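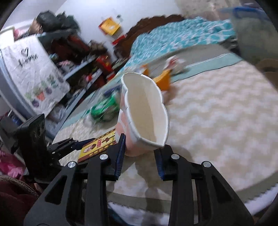 Last updated: 6/22/20

I'd been in Irudmont less than an hour when I first heard about the grain silo. I'd stopped for a coffee and a bun, and the woman behind the counter asked if I was "here about the Lotaris thing", and when I said yes she put the bun in a bag, took my money and said nothing else until I was nearly out of the door. "He was going to be a grandad," she said. So that was how the day started.

You may remember the story, though it only made a few lines outside the district. In May a maintenance fitter called Aarne Valtonen went into silo four at the Lotaris grain terminal to free a jammed outlet, and the crust of barley he was standing on gave way. He was 58. His workmate raised the alarm within a minute or two, the fire crew came from the next town, and it was the early hours before they brought him out.

I'll admit I knew nothing about silos when I took this job on. I pictured something like a big water tank, only with grain in it, and I suppose I thought you could sort of swim! You can't. Grain behaves like a solid until it starts moving and then it behaves like nothing else on earth. Once it's up to your knees you can't pull yourself free, and once it's at your chest, every breath out lets it pack in a little tighter. A firefighter who was there that night told me all this in his kitchen, very quietly, while his kids watched cartoons next door, and I haven't been able to look at a bag of rice the same way since.

The person I most wanted to meet was Ulla Jääskeläinen. She worked at the terminal for 13 years, first on the weighbridge and later in the office, and she kept copies of things. Lots of things. She had them in two carrier bags when I got to her flat, and she tipped the whole lot out on the sofa between us before I'd even got my coat off.

What she wanted me to see were the near-miss slips. The terminal has a system (well, a pad of forms hanging on a nail) where anyone can write down something that nearly went wrong. By her reckoning 381 slips were handed in over her time there, and 119 of them had to do with people going inside the bins. Somebody went in without a harness. Somebody went in with a harness that wasn't clipped to anything. Somebody was inside when the conveyor was switched on, and got out with one boot.

"Aarne wrote more of them than anyone," she told me. "He used to say he was getting through biros."

So where did the slips go? Lotaris runs the terminal but the maintenance is done by a contractor, Serkico, and Serkico brings in extra hands at harvest and for the spring clear-out from a smaller outfit called Pesonen. Valtonen was on Pesonen's books. I rang all three. Lotaris told me that entry to the bins was a matter for the contractor. Serkico said its own staff were fully trained and that it couldn't talk about other firms' employees. Pesonen rang me back, which I was pleased about, until the man on the line explained that they only supplied the labour and that the site's rules were the site's rules. He sounded tired. I don't think he was a bad man. I wrote it all down and then sat in the car for a bit.
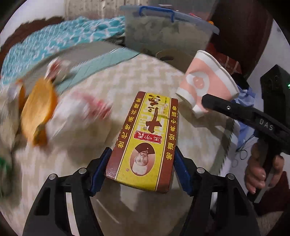 Ulla says there had been a plan to fit a proper sweep auger, a sort of arm that clears the bottom of the bin so that no one has to climb in with a shovel. She had the quote. It was in the second carrier bag, under a pile of old rotas, with a coffee ring on it and the word "autumn" pencilled across the top. She doesn't know which autumn, and she couldn't make out whose writing it was.

There's an inquiry now, and the labour inspector has taken away the pad, the permits and the lock from the conveyor switch. I asked when it might report and was told not to hold my breath. Meanwhile silo four is shut and the other three are working. You can hear them from the high street if the wind's right, a long dry hiss like rain on a tin roof.

The town has been doing what towns do. A collection at the petrol station went to the family, and nearly 272 people signed a letter asking for the auger to be fitted in every bin before this year's harvest. I saw the letter taped up in the chemist's. A few names had been crossed out again, and when I asked the girl on the till why, she just said, "They work there."

I went up to the terminal before I left. There's a lay-by opposite the gate and a bit of fence where people have tied flowers and a football scarf, and one pair of work gloves, quite new. A lorry was waiting to be weighed. The driver wound his window down and asked if I was lost, and I said no, I was just looking, and he nodded and turned his engine off until I'd gone.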